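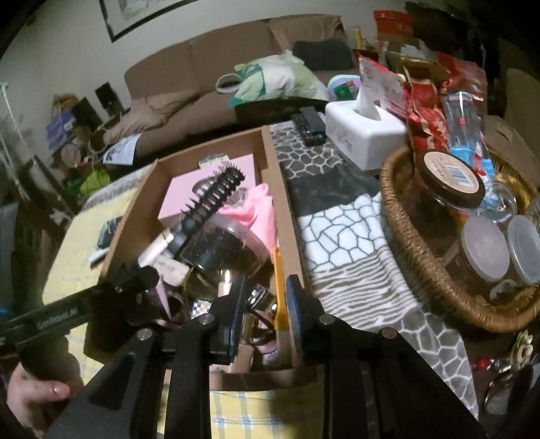
Home Research Housing Papers Contact

May
By the Trasstead Housing Research Group

4. Asking rents and furnished status

The listings file held 2234 adverts for one- and two-bedroom flats in Trasstead. Adverts without a stated floor area were dropped, as were rooms let singly in shared houses. Of the flats that remained, 452 were offered fully furnished. Part-furnished flats were coded as unfurnished, following Moretti, because landlords use the term loosely and often mean only that a cooker is supplied.

Rent was regressed on floor area, distance to the nearest station, age of building and furnished status. Standard errors were clustered by postcode district, of which there were 22. The model was run separately for the Wandar ward, where most of the newer blocks stand.

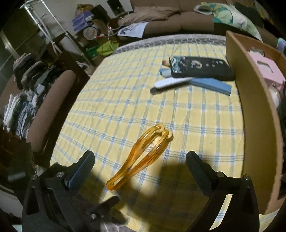
Furnished flats carried a higher asking rent once floor area was held constant, but the gap narrowed in buildings less than some 25 years old. Figure 3 plots the estimated gap by age of building. Lakatos reports a wider gap using agreed rents, and part of the difference may lie in bargaining after the advert is placed.

Figure 3. Estimated furnished premium by age of building, all districts.

Length of let was missing from many adverts and could not be included. Short lets are more often furnished, so the estimate probably takes in some of the price of a shorter contract. Section 5 returns to this using the renewal records.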